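4. Recoger la mesa: resultados y algunas decepciones

4.1. Qué entendemos por "recoger"

En la sección anterior dejamos definido el protocolo de puntuación, y conviene advertir ahora que lo que sigue es menos espectacular de lo que su nomenclatura prometía. La tarea que en las tablas figura como "despeje de superficie" consiste en retirar objetos pequeños de una mesa y dejarlos en un recipiente. Un niño de tres años la resuelve sin protocolo, aunque hay que reconocer que también la abandona sin protocolo, y en esto último nuestros sistemas le llevan ventaja: cuando abandonan, dejan un registro.

Elegimos el despeje porque aparece, con un nombre u otro, en casi todas las listas de labores que la gente dice querer delegar. También aparece en el taller, donde se llama "orden del puesto" y suele ir acompañado de un cartel. Bakos y Lakatos, en el informe previo del proyecto Dusteo, ya señalaban que doméstico e industrial se parecen mucho más en la mesa que en el presupuesto. Sobre ambos entornos trabajamos aquí con el mismo banco, las mismas piezas y la misma política de control, entrenada por imitación a partir de 200 demostraciones teleoperadas.

Las demostraciones las grabaron dos de los autores. Enikő Csonka mueve los mandos despacio y suelta las piezas con cuidado; Attila Fekete llega antes y, en ocasiones, más lejos de lo previsto. La política aprendió de ambos y heredó, como sucede en las familias, la prisa de uno en los momentos en que convenía la paciencia de la otra. Repetimos el entrenamiento con los datos de cada operador por separado y el efecto persiste: el modelo entrenado con Fekete termina antes los episodios que termina.

4.2. El problema de la última pieza

Ejecutamos 80 ensayos en la condición básica, con piezas de plástico de colores saturados sobre superficie clara. Un ensayo se considera superado si al agotarse el tiempo no queda ninguna pieza en la mesa. Con este criterio fracasaron 17 ensayos. Si el criterio fuera más comprensivo, como el que aplicaría un familiar que llega de visita, el número sería menor, pero preferimos conservar el severo por la sencilla razón de que una mesa casi recogida sigue sin poder ponerse.

El fallo más frecuente no se da al agarrar. Se da antes, en el acercamiento, y casi siempre con la última pieza que queda, sobre todo cuando se encuentra lejos de la zona central. Mientras hay varios objetos, la política elige uno y va a por él con una decisión envidiable. Con uno solo, y además apartado, titubea: avanza, se detiene, retrocede un poco, vuelve a avanzar. Boglárka Csonka bautizó este comportamiento como "la ronda del vigilante", y el nombre ha sobrevivido a tres borradores y a un intento de sustituirlo por "oscilación de baja amplitud en la fase de aproximación".

La cámara de muñeca tiene parte de la culpa. Ve muy bien lo que está entre los dedos y bastante mal lo que está a punto de no estarlo. Cuando el objeto se acerca al borde superior de la imagen, la red dispone de unos pocos píxeles de color y de una gran cantidad de mesa, y parece dar a ambas informaciones un peso proporcional a su superficie. No es una mala regla general. Es la misma que seguimos las personas al buscar las llaves. 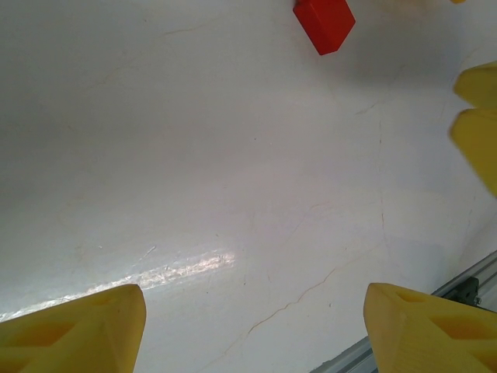
Figura 4. Fase de aproximación vista desde la cámara de muñeca: pinza abierta y bloque rojo junto al borde superior.

Probamos tres remedios. El primero fue añadir una cámara cenital, que redujo las rondas y obligó a recalibrar cada vez que alguien se apoyaba en el banco, es decir, todas las tardes. El segundo, ampliar el conjunto de demostraciones con episodios que empezaban con una única pieza apartada; mejoró la aproximación y empeoró el orden en que se recogían las demás, pues el sistema adquirió una afición por los rincones. El tercero consistió en elevar la muñeca al comienzo de cada intento, de modo que la cámara abarcase más superficie. Es el remedio menos elegante de los tres y el que hemos dejado puesto.

4.3. Superficies con biografía

La literatura sobre manipulación suele suponer una mesa. Nos referimos a una mesa en abstracto: plana, uniforme, sin pasado. Las de las casas y los talleres tienen grietas, arañazos y brillos que cambian cuando alguien enciende la luz del pasillo, y un método que exige mobiliario nuevo antes de ponerse a limpiar el viejo plantea un problema comercial que dejamos a otros.

Estudiamos el efecto del estado de la superficie variando la iluminación, con y sin lámpara de techo, y comparando un tablero liso con otro castigado por el uso. Los reflejos alargados resultaron más dañinos que las grietas. Una grieta es al menos constante: está en el mismo sitio en todas las imágenes y la red acaba por ignorarla, como cualquier inquilino. El reflejo, en cambio, se desplaza con la cámara, y en varios episodios la pinza descendió con toda solemnidad sobre un brillo, cerró los dedos, subió y transportó hasta el recipiente una nada perfectamente centrada. Desde el punto de vista de la trayectoria son algunos de nuestros mejores ensayos.

El detector de agarre debería haber evitado esta clase de mudanzas. Se basa en la apertura medida de los dedos al cerrarse, y funciona con piezas rígidas. Con los objetos finos que introdujimos en la segunda condición (tapones, cucharillas, un paño doblado) la diferencia entre tener algo y no tenerlo queda dentro del ruido del motor. Hay sensores táctiles que lo resolverían. También hay quien los ha montado, y nos remitimos a su paciencia.

4.4. Comparación con el flujo de trabajo de un taller

Para la parte industrial contamos con la colaboración de Clenum, una empresa de montaje que nos cedió la descripción de uno de sus puestos y la oportunidad de hablar con quienes lo ocupan. El puesto se despeja al final de cada turno. La operación exige separar lo que se tira de lo que se guarda, y lo que se guarda de lo que pertenece al puesto de al lado y ha llegado allí por razones que los dos puestos cuentan de manera distinta.

Nuestra política no distingue entre estas categorías. Para ella todo lo que está sobre la mesa sobra. Réka Lakatos transcribió las entrevistas y nos hizo notar que los operarios apenas mencionaban el agarre, la velocidad ni la precisión, que ocupan la mayor parte de este artículo. Les preocupaba que el robot guardase un tornillo que alguien había dejado a la vista a propósito. "Si está en medio, es que es importante", explicó uno de ellos, y nos parece una formulación del problema bastante más exacta que la de nuestra sección 2.

En el ámbito doméstico ocurre algo parecido. Durante la prueba piloto de Flovum, que se hizo en un piso prestado en febrero, una de las participantes pidió que el sistema recogiera la mesa "menos lo que hace falta". Preguntada por qué hacía falta, respondió que dependía. Hemos intentado codificar esa respuesta de diversas maneras y ninguna ha mejorado la original.

4.5. El tiempo, que no está de nuestra parte

Una persona despeja nuestra mesa de ensayo en menos tiempo del que tarda el robot en volver a su posición inicial. La comparación es poco caritativa, pero la incluimos porque los revisores de una versión anterior la pidieron y porque se la harán también los compradores. El argumento habitual es que la velocidad importa poco si la máquina trabaja mientras uno duerme. Lo aceptamos con una reserva: en las condiciones descritas, alguien tiene que permanecer despierto junto a la parada de emergencia. Dhillon, el módulo de supervisión que desarrollamos para reducir esa vigilancia, detecta correctamente las rondas largas y pide ayuda mediante un pitido. En la práctica, el resultado es que el supervisor puede sentarse.

La intervención humana típica durante los ensayos fallidos habría sido mínima. En la mayoría bastaba con empujar la última pieza hacia el centro, un gesto que se hace con un dedo y sin levantarse, siempre que la silla esté cerca. Esto sugiere una métrica que no hemos encontrado en trabajos anteriores y que recomendamos con alguna vergüenza: el esfuerzo residual, entendido como lo que todavía ha de hacer la persona una vez terminada la ayuda. Con una tasa de éxito alta puede seguir siendo considerable, si incluye encontrar lo que el robot ha guardado.

4.6. Limitaciones

Todas las piezas de la condición básica eran de colores que ninguna vajilla se atrevería a llevar. Los ensayos con objetos transparentes se interrumpieron pronto y no se incluyen en el análisis. Tampoco se evaluaron superficies mojadas, migas ni líquidos, por lo que los resultados no deben extrapolarse a una cocina en la que haya comido alguien.

La evaluación la hicieron los mismos autores que grabaron las demostraciones, lo que introduce un sesgo evidente. Para compensarlo, Zsolt Bakos puntuó de nuevo los vídeos sin conocer la variante del modelo. Discrepó de la puntuación original en 2 ensayos, ambos por la misma causa: la pieza había quedado apoyada en el borde del recipiente, mitad dentro y mitad fuera. El protocolo no contempla el caso. Los contamos como fallos, con el voto en contra de Fekete, y la sección 5 analiza qué cambia en las curvas de aprendizaje cuando se los cuenta de la otra manera.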